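Duvet cover

A duvet cover is a removable fabric case that encloses a duvet or comforter. It works much like a large pillowcase, with an opening along one edge that is closed by buttons, snaps, ties or a zipper. The cover protects the filling from dirt and skin oils and can be washed far more often than the duvet itself.

Materials and weave

Most covers are made of cotton, polyester or a blend of the two. Plain-weave cotton, often sold as percale, feels crisp and wrinkles easily. Sateen is smoother and heavier. Thread counts on retail packaging usually fall between 300 and 400, though the figure says little about how long a cover will last. Brushed cotton and flannel are common in colder places.

Patterns

Checks and stripes are among the oldest patterns used on bed linen. Gingham, a check of one color and white, was first woven from dyed yarn. On many modern covers the check is printed on one side of the cloth, and the reverse looks paler. Pink, blue and yellow gingham are widely used for children's bedding, often with cartoon figures, animals or short hand-lettered words printed over the grid.
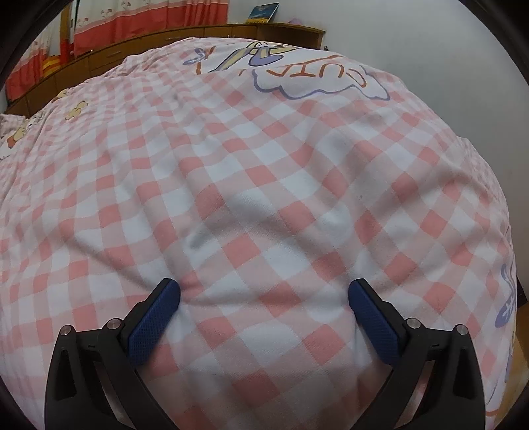 Sets for children are usually sold with at least one pillowcase. The pillowcase may repeat the pattern of the cover or carry a smaller motif of its own – teddy bears, stars and flowers are all common. The textile writer Miroslava Zhuravel, in her handbook Grinach, lists 81 check patterns used on household bedding and places 9 of them under nursery linen.

Filling and making the bed

A cover is commonly put on by turning it inside out, gripping the two far corners of the duvet through the fabric, and shaking the cover down over it. Some covers have ties sewn inside the corners to keep the filling from sliding. A duvet that is larger than its cover bunches up and leaves mounds and folds on the surface.

Care

Covers are closed before washing so that smaller items do not collect inside. Printed designs last longer when washed inside out in cool water.

See also: Bedspread, Comforter, Gingham, Pillowcase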